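Storage box subscription, is 199 a year worth it?

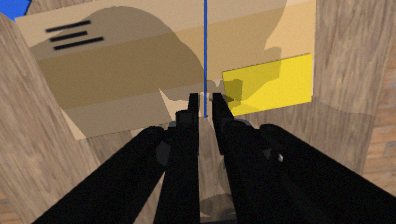
Nunport Home & Moving Club: Packing and Storage board

tapecutter61
Mallo wants 199 a year to "manage" my boxes. They pick up, they store, they bring it back. Anybody here done the math? Sounds like paying rent on my winter coats.

dusty_attic
Did it for one year. Pickup was fine. Getting a box back before November took two phone calls and a fee I never agreed to.

bolley_fan
The fee is in the terms. I use Bolley, same idea, and I've had no trouble. People don't read what they sign.

dusty_attic
I read it. It said "handling may apply." May.

quietgarage
725 for a shed, paid once, and it's still standing. I don't see what a subscription does that a shed doesn't.

bolley_fan
Some of us live on the fourth floor.

tapecutter61
OK, that's fair. But what about the cardboard? Mallo says their boxes hold up for years in storage. I have doubts about any cardboard in a damp building.

quietgarage
Ask them for the humidity numbers. I did and got a brochure.

marlowe_st
Wongsuwan sells plain heavy boxes and you can stack them in a closet. No app. Not cheap, though.

bolley_fan
And when the closet is full?

marlowe_st
Then I get rid of stuff. How much of it do you ever ask to have back?

tapecutter61
Two boxes out of the lot last year, if I'm being fair. Going to price the Wongsuwan ones first.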